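Bench 2 pre-session checklist, with my comments
Kept by Jadwiga Cieślak, last tidied up in March

I do the walk-around before every recording session on bench 2, and people kept asking me what I'm muttering while I do it, so I wrote it down. The short version of each item is what you tick on the sheet. The chatty part underneath is just me. If you and I disagree on something, come find me and we'll change it – the last version had two items nobody could explain and I was happy to see them go.

Before power

1. E-stop tested, both buttons. OK
Press it, try to enable, see that it refuses, twist it back out. Do both, please. The one on the operator side gets pressed all the time so we know it's alive, but the one by the door could go a month without anybody touching it. Sølve found it stuck once after a shelf got moved up against it, and I have been a pest about this item ever since.

2. Floor clear behind the operator. OK, with a comment
Bags! Coats! You're looking at the table the whole time you're driving the arms, and when you step back you step back blind. Hooks are on the wall by the kitchen. Today I moved one backpack and a box of spare cups.

3. Cables and brackets at both wrists. OK
Run your hand along each one with the power off. You're feeling for kinks, a bracket that turns when it shouldn't, or a tie that has let go. Nothing loose on either side this time.

4. Finger screws. Fixed on the spot
One on the left gripper took a quarter turn. I wrote it on the Prukus card taped inside the cabinet door, and so should you if you touch any screw at all, even a little bit. When grasps start going strange, that card is the first thing I read.

After power, before recording

5. Slow home, both arms. OK
Hand on the button the whole way. I know it's boring, and it's 45 seconds. If you hear a click you haven't heard before, stop and tell me or Lurdes, and don't try it again "to be sure."

6. Open and close each gripper with nothing in it. OK
Five times each. Watch that both fingers move together. Keep your own fingers well away from the toothed edges – I've had a pinch from those and it's a nasty surprise for something that looks like a toy.

7. Speed limit set to the recording profile. Was wrong, corrected
Somebody left it at 600 from the motion tests. Recording profile is 200, always. I'm not cross with anyone, but this is the one on the list that could hurt a person, so please put it back when you finish your tests. I've asked Štefánia if the Dustine launcher can reset it on start and she thinks it can.

8. Disk space and session name. OK
Not really safety, I know. But a full disk stops the recorder in the middle of an episode, then everyone leans over the table to see what's wrong, and the arms are still live. So it stays on my list. Session names go task, then operator initials, then a number. Last week we had three called "test" and Sólveig had to open every one of them to work out what they were.

Table setup

9. Tape markers down flat. OK
Rub each strip with your thumb. If a corner has lifted, replace the whole strip on the same spot and say so in the notes, so the people labeling know it changed. Please don't add strips of your own without asking. I love an enthusiastic helper, but the model gets to see that tape too!

10. Cups in start position, nothing else on the table. OK
For the cup task it's one yellow-green, one gray, upright and empty, side by side near the back edge. Grippers open before you hit record. Swap out any cup with a dented rim or a soft side, and don't be thrifty, they're paper. No drinks on this bench, ever. Your coffee is also in a paper cup and I don't want to find out what happens.

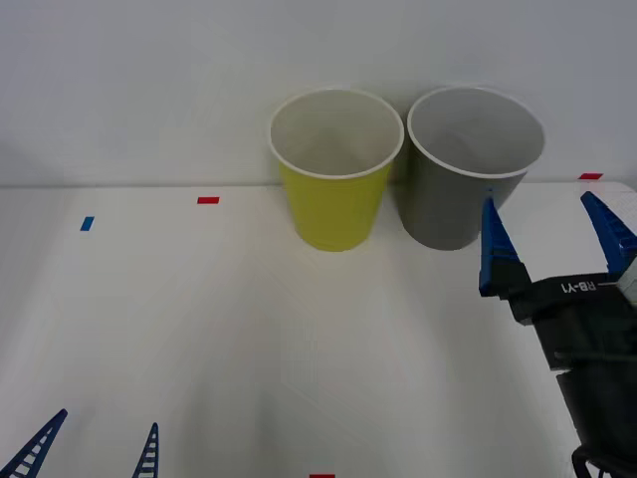 11. First episode watched all the way through. OK
Record one, play it back, then carry on. I'm looking for jerky starts, a gripper that closes before the operator meant it to, and anyone's sleeve wandering into view. If you bump a cup over, finish the episode, mark it as a miss and reset. Don't delete it. The misses are useful to the training folks, and Lurdes will ask where they went.

12. Break agreed before starting. OK
Up to two hours per operator, then swap. Tired hands make sloppy examples, and they also make people reach in without disabling first.

Still open
Item 7, waiting on the launcher change (Štefánia).
New label for the E-stop by the door, the old one is peeling (me).
Spare finger screws, down to one bag (Sølve is ordering).

Checked and signed, J. Cieślak. Bench 2 cleared for recording.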